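Gripper comparison: the lecture hall session

Home / Gallery / Hand tools and grippers

Words: Kadri Kairys

We have been comparing finger sets for the hand-held gripper since August, mostly on the benches at Prillwood. The benches are flat, evenly lit and matt grey, and after a while every finger set looked good on them. So Wulan Halim booked a lecture hall for a Sunday and we did a full round on the desk at the front.

Two finger sets went through the same list of picks. The first is the softer Minhas set, which we have been using as the default. The second is the Nekine set, with stiffer ribs and a thicker contact face. Both bolt to the same plates, so changing over takes 7 minutes if the screws behave. Each set got 40 picks: 20 with the left hand and 20 with the right. Izzati Jugah held the tool for the whole of the first set and Wondimu Ayele for the second, and then they swapped for the repeats.

The list was made up of things you find on a teaching desk. Round things, flat things, things with a cable end, and paper. We scored a pick as good if the object came up clear of the desk, stayed put for a slow turn of the wrist, and went down again without being dropped. Anything else was a miss. We did not keep a half mark, although Wondimu argued for one.

Power strip and plug adapter, fingers wide open
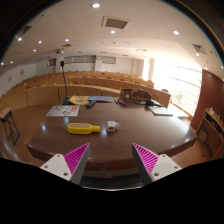
Aisyah Lubis wrote in to ask whether we had tried the adapter with the fingers coming in across the prongs as well as along them, as her own tests on cube plugs went wrong nearly every time the tip met a prong first. We did a few of each. Across the prongs was worse with both sets, and the stiffer fingers were the more likely to push the plug away before closing. Those extra picks are not in the totals.

The power strip was easier than we expected. It is long, so the main question was where along it to close. Near the middle it came up level with either set. Towards one end it swung, and the softer fingers let it twist further before it settled. If you are going to pick up long objects, mark the middle on the run sheet and save yourself the argument.

Polish was the other thing we wanted from this room. A glossy desk gives the wide lens a lot to deal with, and the tracking at Prillwood had never had to cope with much reflected light. We ran the tracker on the Prurier controller at its usual settings for the first half and with shorter exposure for the second. Shorter exposure held on better when the tool was low over the desk. It did nothing useful when the tool was pointed straight at the windows, where the view goes white whatever you do.

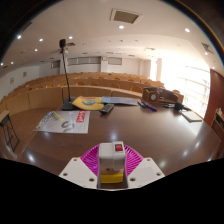
Tool over the middle of the desk, with the printed sheet and booklets to the left. Note the glare on the polished top.

Paper was the weak point for both sets. A single sheet lying flat on polished wood gives the tips nothing to get under, and pressing harder only bends the ribs. Booklets were better, as there is an edge to catch. The Nekine set did well on these once Izzati started coming in low from the side. The Minhas set needed the booklet to be partly over the edge of the desk before it would lift reliably, and we counted those as misses because the list says flat.

Pens and markers went the other way. The softer fingers wrap a little as they close, and a marker tends to roll into the grip. With the stiff set it tends to roll out. When several pens lie close together, either set may bring up two, and that is a miss as well.

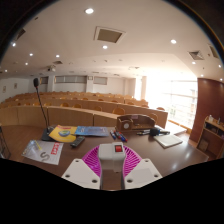 Three marker pens in front of the desk organiser, gripper alongside.

We are keeping the Minhas fingers as the default for now and will use the Nekine set for books, boxes and anything with a square edge. The run sheets are with Wulan if you want to repeat the list on your own tool. Please use the same order of objects, and write down which hand you used.

Next in this gallery: finger wear after the bench tests
Back to all galleries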